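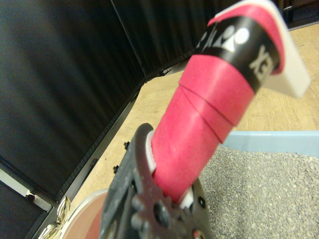

*Reading time: 3 min*

**Nurnura bench line: replacement overgrip, pink-red, with finishing band**

Stock code 306. Sold by the single roll or in a box of 40.

The overgrip is supplied wound, with the black finishing band around one end and a white end piece at the tip. The band carries white YONEX lettering and a round emblem. Wound tape shows its overlap as faint diagonal ridges, and the spacing of those ridges is the quickest check on whether a wrap has been laid evenly. A ridge that closes up toward its neighbor means the tape was pulled at a steeper angle on that turn.

An overgrip goes on top of the base grip. It does not replace it. If the base grip is split or has come away from the wood, strip it and fit a new one first (see the Palamarchuk base grip page). Fitting over a damaged base adds thickness in the wrong places, and the fault comes through within a few games.

**Work surface**

The Tuda bench used for our fitting work has a light wooden top with a dark rail along the back edge and a black curtain behind. The dark backdrop makes edge lines on bright tape easier to follow. Any flat table will do at home, provided it is clean. Dust picked up on the adhesive end will stop it from seating.

Small trays with a raised rim are useful for holding loose parts. The light blue pattern is listed separately under bench accessories, without fill.

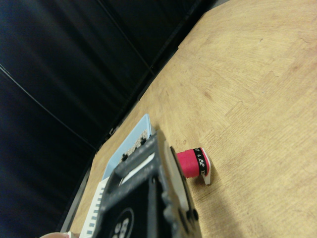
Wipe the top down before opening a new roll. Existing scuffs in the wood do no harm to the tape, but splinters will, and a torn edge on an overgrip cannot be repaired.

**Fitting**

1. Remove the old overgrip and any tape residue from the butt cap.
2. Take off the finishing band and set it aside. Peel the backing film if your batch has one.
3. Fix the tapered end at the butt cap and make one full turn before starting up the handle.
4. Wrap with an overlap of 3 to 4 mm. Keep light, constant tension.
5. Stop at the cone, trim the tape on a slant, and close with the finishing band.

Right-handed players normally wrap so that the overlap tightens in the hand. Reverse the direction for left-handed play. The finishing band goes on last in either case, with its end pressed down for ten seconds.

For a thicker handle, increase the overlap. Two overgrips can be worn one over the other, although feel at the bevels is reduced and most customers go back to one.
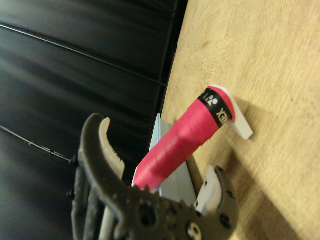
**Storage**

Keep rolls in a closed drawer, out of direct sun. Bright colors fade on the outer turn first — the inner turns are usually unaffected. Do not stack heavy items on open rolls. A flattened roll can still be fitted, but the crease stays visible after wrapping.

**Ordering notes**

- Color: pink-red only under this code. Other colors are on the Burov list.
- Boxes are not split after dispatch.
- Opened rolls cannot be returned. Unopened rolls are accepted with the packing slip.
- Next delivery of full boxes is due in March. Single rolls ship from shelf stock.

Related: base grips, cone tape, bench accessories, butt cap tacks.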